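Morell Theater

The Morell Theater is a proscenium-stage performing arts venue with 498 seats, used mainly for touring music, dance and family shows. It forms part of the Hoxha Center for the Arts, together with the smaller Tamar Studio and a shared lobby.
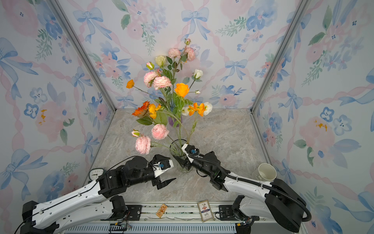
According to a review of the hall in the Darkik Stage Guide, the Morell "is a music room that was later taught to do theater," and its layout makes the most sense when read in that order. The guide rates it highly for chamber groups and solo voice, and less highly for musicals with large sets.

Layout

The audience sits on a single raked level with no balcony. Seats are arranged in 15 rows, lettered from the stage, with the letter I left out to avoid confusion with the numeral. Two side aisles run the full depth of the house. There is no center aisle, so the longest rows are entered from both ends and the spacing between rows is wider than in halls of similar age.

The rake is shallow in the front rows and becomes steeper behind the cross aisle. Sight lines to the stage floor are limited in the first two rows, and for this reason those rows are often sold at a lower price for dance. Wheelchair positions are on the cross aisle, which is level with the lobby doors. Companion seats next to these positions are removable and are held back from general sale until the day of the show.

A small orchestra pit lies under the front of the stage. It is covered by fixed panels for most of the year. When the panels are lifted, the front row is taken out and the stated capacity falls. Published seat counts for the theater do not always say which arrangement is meant.

Stage and equipment

The stage floor is sprung wood covered with hardboard, painted black. Wing space is uneven. Stage left is deep enough to store scenery for a one-set play, while stage right is cut short by the stairs to the dressing rooms. Touring companies with heavy side entrances are advised in the technical packet to plan for crossings behind the rear curtain.

There is no full-height fly tower. The grid is low, and the 17 line sets are used for curtains, borders, lighting pipes and light drops that can be rolled or folded. Full-height backdrops cannot be raised out of sight. Productions designed for a standard fly house are usually cut down before arrival, or staged with a single drop that stays in place for the whole evening.

The lighting system was first installed with dimmers for all circuits. Part of it was later changed to constant power to suit LED fixtures, and the front-of-house positions now hold a mix of the two types. The control booth is at the rear of the house behind glass. Sound is mixed from an open position in the last row, where four seats are removed for most concerts with amplified sound.

Acoustics

The side walls are angled and faced with plaster panels of unequal width. Behind these hang heavy curtains on tracks, which can be drawn out to cover the plaster. With the curtains stored, the room is suited to strings, piano and unamplified voice. With the curtains out, the sound is drier and spoken words are clearer. Settings between the two extremes are possible, but the technical packet lists only "open," "half" and "closed."

A portable shell is kept at the rear of the stage for choirs and chamber orchestras. It consists of rolling towers and ceiling pieces hung from the line sets. Setting the ceiling pieces takes up pipes that would otherwise carry lights, so concerts with the shell use a reduced lighting plot.

Low-frequency noise from the air-handling plant was a known fault in the early years of the building. The ducts above the stage were later lined and the fans slowed during performances. In warm weather the house is cooled before the doors open and the system is turned down at curtain time.

Programming

The theater operates on a presenting model, meaning that the center books finished productions for a fee and sells the tickets itself. Most engagements are for a single performance. The main season opens in September and closes in May, with the summer left for rentals, maintenance and youth workshops.

Shows are grouped into series by type. The grouping has changed several times, but a music series, a dance series and a family series have been kept throughout. Subscribers buy all the shows in a series at a reduced price and keep the same seats from one year to the next if they renew before the deadline. A flexible package, in which the buyer picks four shows from any series, was added later and does not carry renewal rights.

Evening performances normally begin at 7:30 p.m. Family shows are given in the afternoon, and when an artist gives two performances on the same day the second is sold as a separate event. School matinees take place on weekday mornings and are not listed in the public calendar. Monday is a dark day except during load-ins for large productions.

Rentals

Dates not used by the center are rented to outside groups. Local dance schools and community orchestras are the main users. Rental contracts cover the room, a basic lighting plot, one sound operator and front-of-house staff. Use of the shell, the pit or the concert piano is charged separately. Renters may sell through the center's box office or handle their own tickets, but reserved seating must follow the house plan in either case.

Relation to the Tamar Studio

The Tamar Studio is a flat-floored room on the other side of the lobby with movable seating. It is used for cabaret, new plays, lectures and rehearsals. The wall between the studio and the theater's scene dock is not fully soundproof, and the two rooms are not scheduled for loud and quiet events at the same hour. Box office, dressing rooms and loading door are shared.

Naming

Older programs use the forms "Morell Hall" and "Morell Auditorium." The present name was adopted when the stage equipment was renewed. "Hoxha Center" is sometimes used in tour listings for the theater alone, although it refers to the whole building.

See also

Proscenium
Raked seating
Orchestra shell
Subscription series
Presenting organization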